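Team Bola: Project Report, Robotics Practice Course
Strand Technical Program
Oct 14, 2024

1. What we set out to do

The assignment sheet asked for "a household task of moderate difficulty." We chose cabinets and dishes, on the theory that all four of us had been doing both since childhood. The theory did not survive the first session.

Bola is the arm, named before our time. It came to us with a working gripper, a wrist camera, a head camera and 534 lines of code with one comment in them, which reads "fix." We drove it by hand to collect demonstrations, then trained a policy on them.

2. Cabinet doors

A hinged door wants to travel in an arc. Our first controller wanted to travel in a straight line. Loosening the position control along the pull direction let the hinge have its way, and the arguments got quieter. We logged 145 door demonstrations and threw out 32 for bad timestamps.

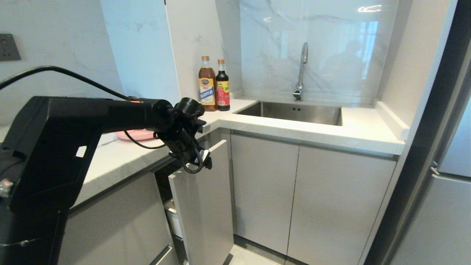 Hedvig Viklund wrote in the margin of our draft that throwing out demonstrations was fine, but that we should say whether the policy was ever scored on doors it had seen in training. It was. There is one kitchen and it has the doors it has. Scores on unfamiliar doors will have to wait until we find some, and section 4 should be read with that in mind.

3. Dishes

Bowls and cups are hard for a two-finger gripper, mostly because the rim you want is the rim you can't see. From the wrist camera the fingertips cover a good part of the view, and two dishes of the same color tend to merge into one ambitious dish. Our detector was very sure of itself about this.

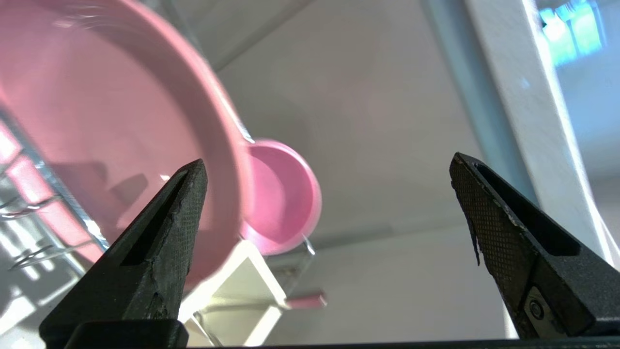 Figure 2. Wrist view with pink bowl and cup near the dish rack.

4. Training and cables

The policy trained for 4000 steps. More steps made the loss curve prettier and the arm no better. Embla Aasen rewrote the motion limits after we noticed how much the cable loops restricted the lower poses, and we now plan every low reach with the slack in mind. 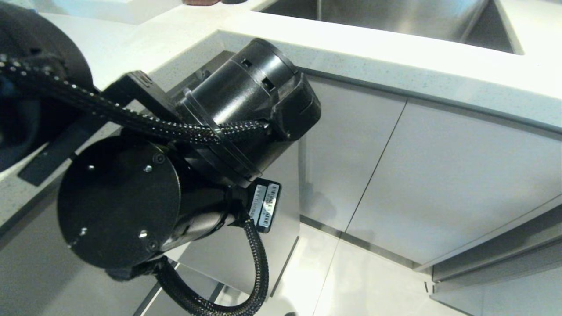
Figure 3. Arm at the counter edge, with cable loops above and below the large joint.

5. Left to do

Separate the bowl and cup detections. Find a second kitchen by November. Add a second comment to the code.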